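Speaker notes – school robotics club evening, 29 April 2026
Talk: Teaching an arm to tidy a kitchen
Speaker: Zofia Jabłońska. Demo desk: Onni Kauppinen.

Before starting
Check the clicker. Ask Onni if the laptop sound is off. Handouts are on the side table, parents can take one on the way out.

Opening (keep short)
Good evening. I run the robotics club with Reginald Thibodeaux, who teaches maths in the upper school. We meet on Wednesdays after lessons. We have 31 pupils on the register this year, from Year 8 up to sixth form, and tonight is about what the older group has been doing since February.

In past years we built wheeled robots that followed a line. Those were good projects and the younger group still does them. The older ones asked for something with an arm, so we gave them a job that everyone at home already knows: picking things up in a kitchen and putting them where they belong.

The task
Read this part slowly, people at the back missed it last time.

The pupils called the project Obi. The aim is that the arm is told the name of an object, finds it on the worktop, picks it up and puts it down somewhere else. It has to do this on a surface that has ordinary things on it. The first group wanted a bare table with one block in the middle. We let them do that for two sessions and then moved them on.

Each team of pupils writes its own list of objects and its own order of tasks. They also have to write down what counts as a success before they run anything. Juniper's team said that an object dropped from a small height still counted. Lyle's team said it did not. We let both rules stand, but each team had to print its rule at the top of its results sheet. 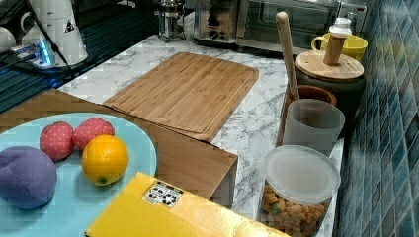
Choosing objects took longer than writing the code. A thing that is easy for a hand can be hard for a gripper, and the pupils had to learn to look at a worktop in that way. Take the fruit on the blue plate. The orange is round and shiny, and one of the strawberries is tucked in behind it, so a program that only looks for a red shape may find half of one. The purple one has a seam down the middle, and two pupils had a long argument over whether to call it a plum or a peach. In the end they changed the word list so that either name would do. That was a proper design decision and I was pleased they made it themselves.

Pause here. Ask the room: which would you try first? Take two or three answers and move on.

Shiny surfaces
The teams met this problem early. A glossy packet looks yellow from one side and nearly white from another, where the light comes off it. Clear plastic tubs are worse, as the camera picks up whatever is inside and has to guess where the wall is. Juniper Zamora wrote a page on this for her coursework, and it is in the handout.

What went wrong
Be open about this, the parents like it.

The team kept 2000 saved pictures in one folder with no names that meant anything. Lyle Dvorak spent most of a half-term break sorting them. We now have a naming rule and it is taped to the cupboard door.

The second problem was the grip. Firm enough for a mug was too firm for anything soft. The pupils now set the grip for each object by hand. It is slow, and I would like next year's group to find something better.

Results
Slide with the table. Do not read it out.

On the last full test the arm was given 58 tasks. Point to the column for soft objects, then the column for clear ones. Say that the clear ones are still the weak spot. If somebody asks for the code, Onni has the link.

Next year
– Two arms sharing one worktop, if we get the space.
– A younger pupil on each team, to keep the records.
– A new gripper. Reginald has the price list.

Thanks to the food technology department for lending us their shelves. Then hand over to Onni for the demo. He needs 8 minutes, and the front row should stay behind the tape.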